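Citrus garnish station

A citrus garnish station is a counter or table arranged for cutting and serving fruit with cold drinks, most often iced tea or lemonade. It combines a cutting area, a chilled area and a serving area on one surface. The form is common in small tea shops and in home kitchens where drinks are prepared for groups.

Layout

The surface is usually covered with disposable paper and divided into zones by masking tape. The division keeps cut fruit, ice and finished plates apart. Octavio Correa, who described the arrangement in a manual for the Brukville tea counters, recommended a grid with one central line and at least one crossing line. Tape of a color that contrasts with the covering is preferred. The Brukville counters replace the paper after every 19 orders or at the end of a shift. 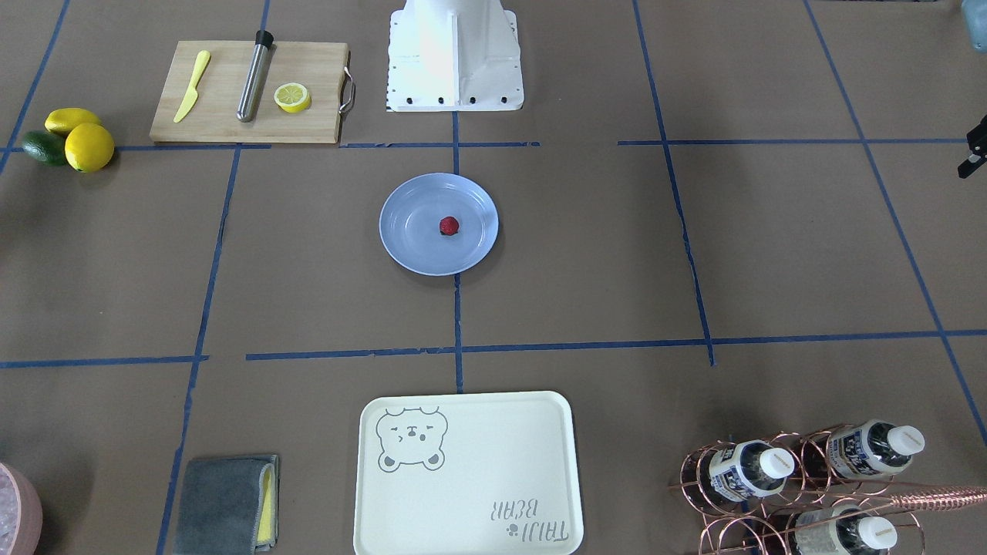
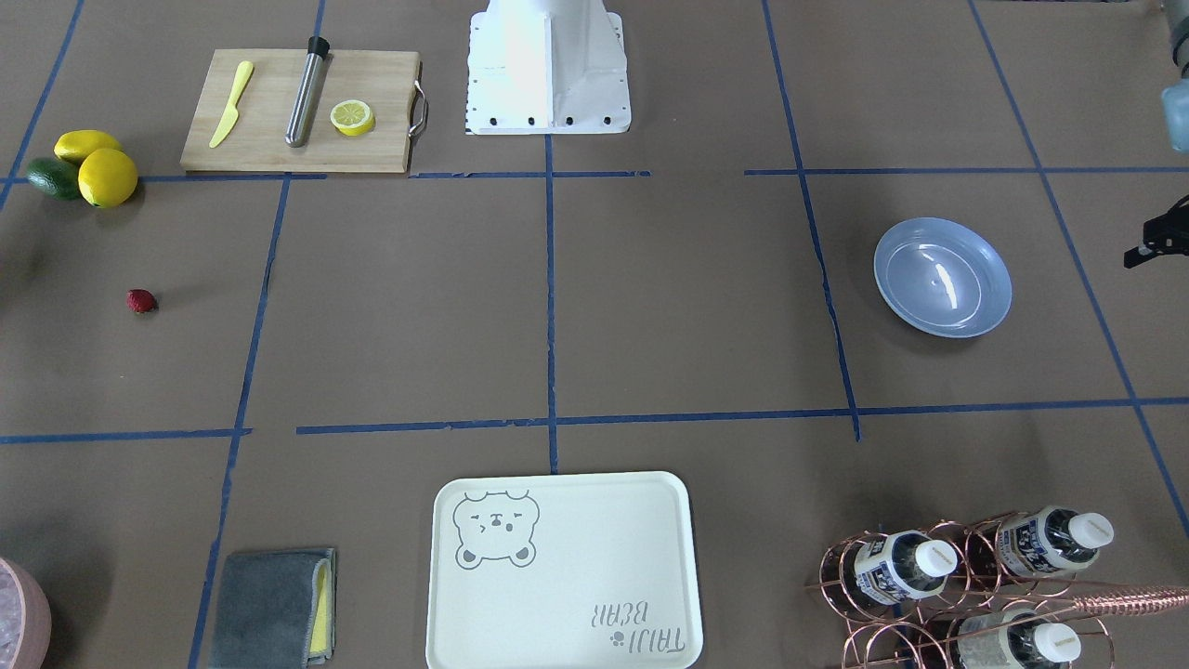
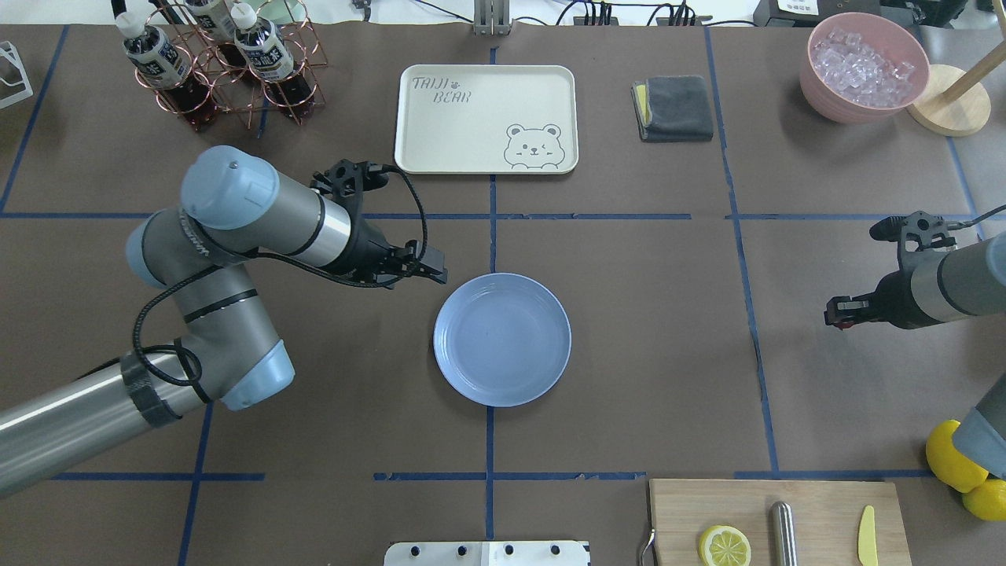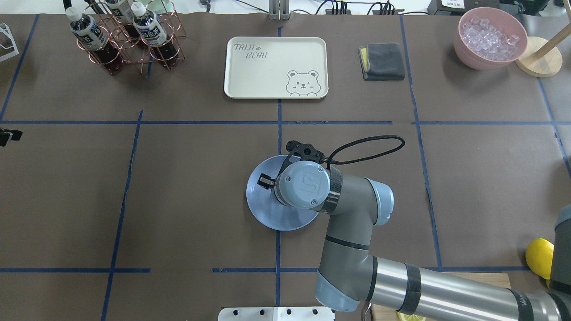

Garnish table divided by blue tape, with a pale blue plate. The cutting board and halved lemon appear in the first and second views, the bottle rack with three bottles in the third and fourth.

Equipment

The cutting board is of wood or bamboo, often with a metal handle at one end for hanging. Plastic knives are adequate for strawberries and other soft fruit. Firm citrus rind is more easily cut with a serrated steel blade. A muddler, a short rod with a flattened end, is used to press fruit and herbs against the bottom of a glass.

Ice is held in an open bowl and replaced as it melts. Bottles are stored in a wire rack, upright or at a slight angle. A shallow plate with a raised rim holds the garnish, and a lipped tray carries the finished drinks. A folded cloth and a sponge are kept on the side away from the cutting board.

Fruit

Lemons and limes are kept whole until needed. A lemon is halved across the segments for juicing or for wheels, which are cut 5 mm thick in the Salazar style and 4 mm in the Plameck style. Cut halves are stored face down or covered. Strawberries are served whole with the leaves attached, or split to sit on the rim of a glass.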